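The pager that outlived its network

When the Jiltberg paging network closed on 22nd September, it had 557 paying subscribers left. At its height it covered most of the valley and a good part of the coast road. By the end it was down to 2 transmitters, one on the hospital roof and one on a hill above the reservoir, and the company that ran them, Tedusell, could no longer buy parts for either.

I was one of the 557. I had carried the same pager for most of my working life, first as a lift engineer and then, after I stopped climbing into shafts, out of habit. It was a Tustasa, the flat one with the green display and the clip that broke if you sat on it. I replaced the clip twice and the battery door once. Nothing else on it ever needed attention.

For readers too young to have owned one, a pager received short messages and did nothing more. A caller rang a number, spoke to an operator or typed on the telephone keypad, and a few seconds later the thing on your belt buzzed. The Tustasa could show two lines of text and hold 53 messages. When the fifty-fourth came in, the oldest was thrown away without any warning, so people who relied on it kept a notebook as well. I still have the notebooks.

It ran on one AA battery. The manual promised a month, but mine usually lasted longer in summer, when there were fewer callouts. There was no charging, no update and no password. If you dropped it down a lift shaft, as I did once in a department store, you went down and picked it up and it was still switched on.

Tedusell was never a large firm. It began by renting airtime to doctors and vets, then took on plumbers, locksmiths and the people who look after lifts. The operators worked from two rooms over a carpet shop and knew the regular callers by voice. If a message was too long they would shorten it themselves, and they were good at it. "Man stuck 3rd floor calm" is one I copied into a notebook. "Same man not calm" is the one after it.

The text service came later, and with it the scheduled messages, which turned out to be more popular than the company had planned for. You could pay a small extra sum to have a message sent to your own pager at a set time each day. Farmers had the weather. A bakery had its orders. During Ramadan a good many subscribers in the lower town signed up for the sunset time, and for that month the evening traffic was heavier than at any other point in the year. Tedusell put on an extra operator for it and kept the price the same. Several of those subscribers stayed on afterwards, and some of them were still there at the close.

Mobile phones should have finished all this off much sooner. In Jiltberg they did not, for a practical reason. The valley is narrow and steep, and for a long time a phone worked on one side of the high street and failed on the other. A paging signal is slow and simple and gets through thick walls. I could be paged in a basement plant room where my phone showed nothing. The hospital kept its pagers on the same argument, and I think that contract paid for everybody else's service in the last few years.

The letter came in February. It was one page long and it was fair. The company would run the network until the autumn, refund any unused months, and collect old units for recycling if they were left at the carpet shop. It gave the number of subscribers, which I had not known before and which was higher than I would have guessed. It also gave the number of pagers still on the books as 730, the difference being spares held by the hospital and by two of the larger plumbing firms. 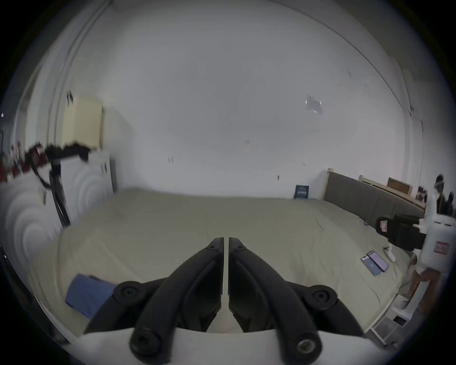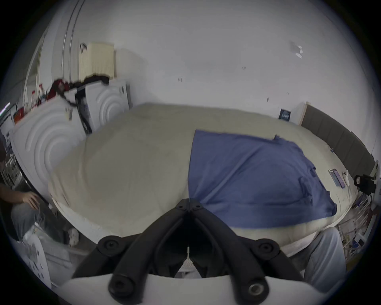 I was offered a replacement service, an app which makes the phone buzz when a message arrives through a central desk. I tried it for the free period. It does what it says, and the messages can be as long as anybody likes, so they are. The difficulty for me is that the message arrives on the same object as everything else. A pager only ever had one kind of news in it. Two smartphones side by side on a duvet with their screens dark, as in the second picture, could be holding anything at all, and the only way to find out is to pick them up and look. With the Tustasa you knew from the buzz that it was a callout, and if there was no buzz there was no callout.

I don't want to make too much of this. The phone has a map in it, and I spent years driving about with a street atlas open on the passenger seat. It also lets you answer. With the old pager you had to find a call box or knock on a door and ask, and at two in the morning people were not always pleased to see a man with a toolbag.

On the last evening Tedusell sent one message to every subscriber, a little before midnight. It fitted on the two lines with some room to spare: "Service ends 12. Thank you all. Goodnight." I wrote it in the notebook. Then I left the pager switched on, to see how long the battery would go with no messages coming in. It was a fresh one, and it lasted just under seven weeks.

The hospital has since moved to a system of its own and the hilltop mast has been taken down. I did not take my unit to the carpet shop. It is in the kitchen drawer with the spare clip, and it still starts up with the same three beeps.

Contact us | Advertise | Back issues | © All rights reserved | Back to top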